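Mastering list digest, March
Posted by Heledd Llewellyn, 9:40 pm

> The Jamari single came back from Pravex at a level I can't account for.
> We sent a 24-bit file peaking at -1 dBTP and the streaming copy sounds
> crushed in the second chorus. Is this their transcode or our limiter?
> The video edit uses the same master and seems fine to me.

I pulled both versions and lined them up. The streaming copy and the video audio don't come from the same master. The video file runs 25 frames per second and its audio was conformed to match, which puts the last chorus a hair later than in the single. More to the point, the video version has no clipping on the snare and the streaming version clips on nearly every hit from the second chorus on.

My guess is that the label sent Pravex the reference print instead of the final. The reference print was the loud one we made so the band could compare it with the Skalumach remix in the car. It was never meant for release and the file name should have said so. Mine did, but the copy in the shared folder has been renamed.

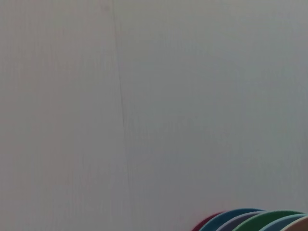

To check, look at the length in the file properties. The final has a 2 second tail after the synth pad fades. The reference print stops dead at the end of the fade. If your copy has no tail, it's the wrong one, and there is no point adjusting the limiter.

As for the transcode, I ran the final through a lossy encoder at the usual rates and got overs of a few tenths of a dB on the vocal ad libs. Not audible on any monitors I own. If you want to be conservative, bring the ceiling down to -1.5 and leave everything else alone. Please don't normalise the file afterward. The Tautahi EP went out that way last year and the quiet track ended up as loud as the lead single.

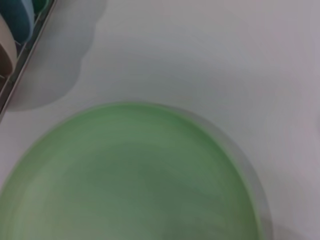 On the low end: the kick and the 808 are both sitting near 55 Hz and the limiter is reacting to the sum. I moved the 808 sidechain release to 271 ms and the pumping in the bridge stopped. That change is in the final and isn't in the reference print, so the bridge is another quick place to listen for the difference.

The radio edit is a separate file with the second verse muted in two spots. It was cut from the final and has the tail. The instrumental has the tail as well. I haven't checked the a cappella.

Whoever has the distributor login will need to replace the audio under the existing ISRC and leave the release as it is. A new release would split the play count. The catalogue number on our side is 554 and the artwork stays the same colour profile as before.

Heledd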